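Home | Kitchen | Laundry | Workshop | Ask us

Filed under: Laundry & Folding

Do you really need to fold it that way?

Every few months somebody sells us a new way to fold clothes. I have tried most of them on the same heap of washing and remain unconvinced.

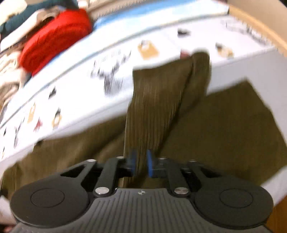 Ribbed and corduroy-type cloth

Pinching a ribbed piece in the middle and letting it hang is meant to let the creases "drop out". A few do. Deep ones stay put until you smooth them by hand, along the ribs. I'd skip the vigorous shaking too, which mostly moves fluff about.

Folding boards

I paid for the Flandden board and used it for 2 shirts. A table does the same job. Put an old cloth or mat down first if the top is rough.

Sorting by colour

Worth doing for reds and whites before the wash. Sorting the clean pile by colour, as the Gurkeck booklet wants, looks nice until someone needs socks.

Fabric sprays

Hermenegildo Palacios wrote in to say he swears by Oluvau on green cords. I tried it on one leg and left the other alone. By July I couldn't tell which was which.

Ironing

Inside out, on a low setting, with a towel underneath. Pressing hard flattens the ribs, whatever the packet says.

Contact | © Cárdenas Household Pages | Back to top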